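Our planner at Konside has 3000 lines of code for folding and one line for giving up. I have come to respect the one line.
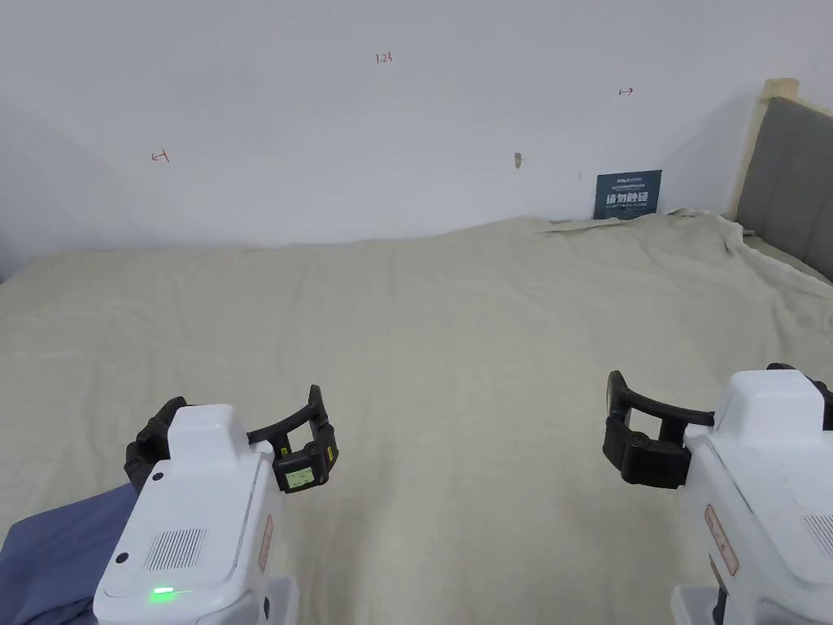
A bedsheet has no pose. You can ask the perception stack where it is, and Tellow will return 118 keypoints with great confidence -- most of them wrinkles.

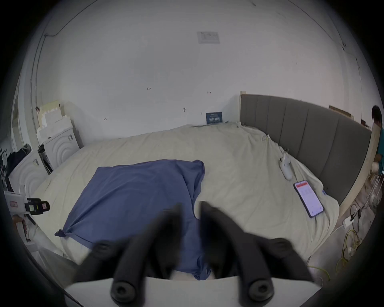
So I'd spend less on grasp models and more on a decent replay tool. Ours still can't scrub backward.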